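Flonville Neighbors Board > House & Home
Posted in October by mapleknees

**When do you put the winter stuff out?**

mapleknees
OK so every year I have this fight with myself. The big store out on Prado had its winter aisle up before I'd even bought candy for trick-or-treaters, and I walked out with 62 dollars' worth of junk. Do you all wait until after Thanksgiving or just go for it? My sister says early is tacky. I say it gets dark at 5 and I want lights!

oldporchlight
After Thanksgiving. Always. I have 29 feet of garland in the attic and it stays there until the turkey's gone.

tinselbrain
Life is short, put it up now. I do it in two rounds: snowmen, white stuff and pine cones first (that's winter, not Christmas, so your sister can't complain), then the red and green in December.

oldporchlight
A snowman in October is still a snowman in October, tinselbrain. We had 9 inches of nothing last year.

gus_in_zirholm
Over here in Zirholm the HOA fines you if outdoor lights go up too early, 200 bucks, so I'm indoors only. Nobody can fine my bookshelf. Question though, does anyone store lights so they don't knot? I've tried the cardboard thing and it just bends.

tinselbrain
Gus, wrap them on an old coat hanger. Or those Trelex reels if you feel like spending money, mine's held up fine.

mapleknees
Stealing the two rounds idea!! Also I think small things on a tray look less like clutter. My mom did that with her nativity and you could move the whole thing when company came, so handy. Adding a couple pics, be nice.
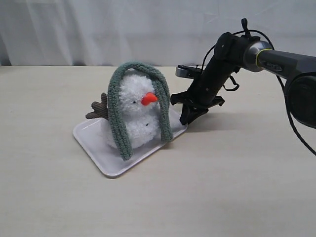
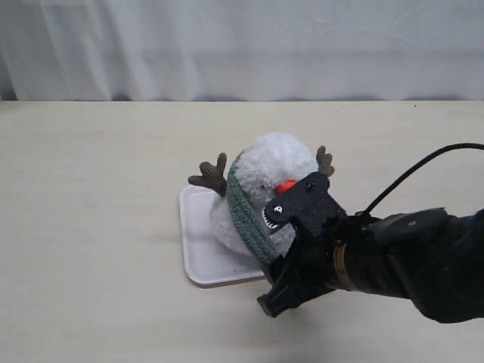

White tray on the light table. The fluffy snowman with the orange nose is in the first pic.

oldporchlight
Fine, he's cute. Still too early.

gus_in_zirholm
I'd put him on a darker tray, white on white gets lost. But I do like the nose.

mapleknees
Nope, I like all the white! Going to look for pine cones this weekend.

Contact the moderators | © Flonville Neighbors Board | Back to top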